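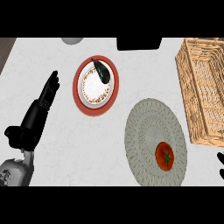
4. Prompt Timing and Button Hold Errors

4.1 Procedure

The second study measured how the timing of spoken status prompts affects the way people operate a single-button wireless headset. In the headsets considered here, one button carries power, pairing, call and track functions, and the function is selected by how long the button is held. The user has no display to consult. Feedback comes from a small light, which cannot be seen while the headset is worn, and from a recorded voice played through the earpiece. If the voice is late, the user must decide whether to keep holding the button without knowing which threshold has been passed.

We recruited 41 participants, none of whom had taken part in the first study. One withdrew before the second block, leaving 40 complete records, and the analysis below uses only these. Each participant wore a modified Jurkley headset with the stock firmware replaced by a build that let us set the prompt delay over a serial link. The shell, button and earpiece were left as supplied. Button travel and actuation force were checked before each session, and one unit was retired when its switch began to register double presses.

Each trial began with an instruction on paper, such as "turn the headset on" or "put the headset in pairing mode." The participant carried out the instruction and then said aloud which state the headset was in. The firmware logged the press and release times, the state reached and the moment at which audio output began. The experimenter recorded the spoken answer. A trial was counted as a hold error if the button was released in a state other than the one requested, and as a belief error if the spoken answer did not match the logged state. The two are kept apart throughout because they call for different remedies.

4.2 Delay conditions

Three prompt conditions were used. In the immediate condition, the prompt was queued as soon as the threshold was crossed. Measured at the earpiece, the median time from threshold to first audible sound in this condition was 109 ms, most of it spent waking the amplifier. In the late condition, the prompt was held back until the button was released. In the mixed condition, power prompts were immediate and pairing prompts were late, an arrangement we had found in two of the commercial units examined in Section 3, the Zalalis and the Mughal.

Condition order was balanced across participants. A short practice block came first, using a fourth headset (Wurnach) with a separate slide switch, so that participants learned the wording of the prompts without learning a hold time. Participants were told that the timing of the voice could change between blocks but not how.

The amplifier was allowed to sleep between trials, as it does in normal use. Keeping it awake would have shortened the immediate condition considerably, but at a cost in standby current that few products of this type would accept. The consequence is that our immediate condition is the shortest delay that can be expected from this class of hardware, and it is still long enough to be noticed by some listeners.

4.3 Results

In the immediate condition, 91 percent of trials ended in the requested state. The late condition was worse for every instruction except power-off. Most of the added errors were overshoots: the participant passed the power-on threshold, heard nothing, went on holding and reached pairing mode. Undershoots were rare in all conditions and did not differ reliably between them.

Belief errors followed a different pattern. They were least frequent in the late condition, where the prompt always described the final state. In the immediate condition, a participant who overshot would sometimes hear the power-on prompt, begin to let go, and cross the pairing threshold before the release was complete. The second prompt then either interrupted the first or was dropped by the audio queue. When it was dropped, participants nearly always reported that the headset was simply on.

The mixed condition combined the weaknesses of the other two. Participants who had heard an immediate power-on prompt appeared to expect one for pairing as well, and held the button far longer than needed. Several released it, heard the pairing prompt, and pressed again in the belief that the first press had failed. This second press canceled pairing. We did not anticipate this sequence in the coding scheme, and it was added after Doležal and Janjua, coding independently, had both flagged it in the logs.

Hold times shortened over the session in all conditions, with the largest change in the first few trials of each block. There was no sign that practice removed the difference between conditions, although the sessions were short and we would not extend this to weeks of daily use.

4.4 Treatment of the audio queue

The dropped prompts deserve a separate note. The stock firmware uses a queue one entry deep and discards any prompt that arrives while another is playing. This is a reasonable choice for low-battery warnings, which repeat, but a poor one for state changes, which do not. We therefore reran the immediate condition with a replacement rule: a new state prompt stops the current one at the next sample block and plays from its beginning. A short fade was applied to avoid a click.

With this rule, belief errors after an overshoot fell to a level close to that of the late condition, and hold errors did not change. The cost is that a user who crosses two thresholds in quick succession hears a clipped word followed by a full phrase. A few participants described this as a fault in the headset. None of them misreported the state afterward.

4.5 Limits

All trials were run seated, indoors and with one earpiece size per participant. The button was pressed with the preferred hand, and gloves were not tested. Prompts were in English only; languages with longer pairing phrases would leave more room for overlap between prompts, and the replacement rule may then matter more than it did here. Finally, the thresholds themselves were fixed at the supplier's defaults. Wider spacing would reduce overshoots under any prompt timing -- at the price of a longer wait for pairing -- and the two variables should be studied together.

Hinojosa assembled the serial interface and Afridi ran the sessions. Bhutto prepared the firmware builds, including the replacement queue.

Figure 4. Rendered marble countertop with a round plate.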